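Filed under: Short Fiction, Work

The Plate Job

My aunt thinks I teach robots to think. What I do is move a plate. I sit at the controls, I move a plate, I say "good" or "bad" into a little microphone, and then I put everything back and move the plate again. I'm on 41 good ones tonight and I need 63 before I can go home. 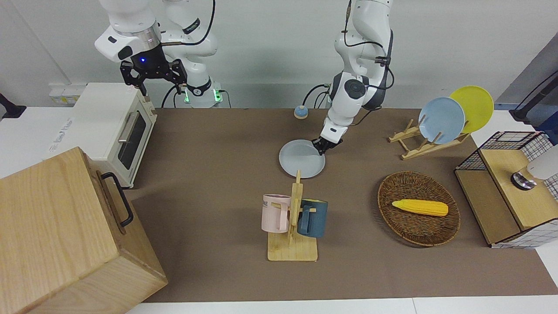
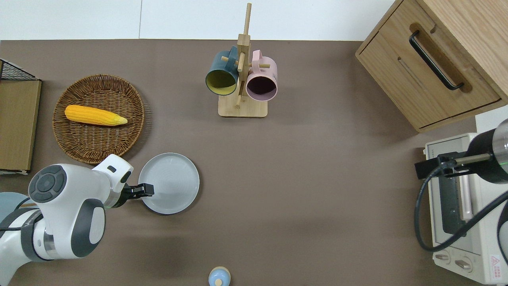
The mugs stay on their tree for the plate job. So does the corn in its basket. They're just there to be in the way, like relatives at Thanksgiving.

1. Resets

I started at Madevar in January, when the only heat came from the break room microwave. Keerthana Kaimal trained me. She had done 240 plates the week before and could talk about it the way some people talk about fishing. "Come in from the side," she told me. "Get one finger under, stop, then close. If you rush it, you'll teach it to rush."

That last bit got under my skin, I admit. I rush everything! I eat standing up. I read the ends of books first. And now there was a machine somewhere down the line that was going to pick up plates exactly the way I did, sighs and all (can it learn a sigh? I asked, and she gave it more thought than I expected).

So I slowed down. I got so slow that she came over to see if I'd fallen asleep.

"Too careful is also a habit," she said.

2. The bad ones

Around nine I dropped one. It only fell an inch, but the clack was awful, and I said a word into the microphone that wasn't "good" or "bad." Then I reached for the delete key, and Keerthana put her hand over it.

"Keep it. Mark it bad and keep it."

"It's embarrassing."

"It's the best thing you've made all night. Look, you dropped it and then you went back and got it. Where else is it going to see that?"

I played it back. There was the gripper closing on nothing, and then this long pause where I remembered I was swearing. After that it backed up, came around to the side, and tried again, kind of shy about it. It didn't look like a robot at all to me. It looked like me at my cousin's wedding, going back to the buffet after the thing with the gravy boat.

I marked it bad and typed "recovered" in the notes.

3. Sixty-three

I finished a little before midnight. Keerthana was already in her coat, eating crackers out of the sleeve, and she asked if I wanted to do the toaster oven tomorrow or stay on plates.

"What's the toaster oven like?"

"The door's heavy. You'll hate it."

I told her to put me down for it. Then I drove home and washed the dishes, the whole sink of them, coming in from the side every time - one finger under, stop, then close - and it took me forever, and I didn't drop any.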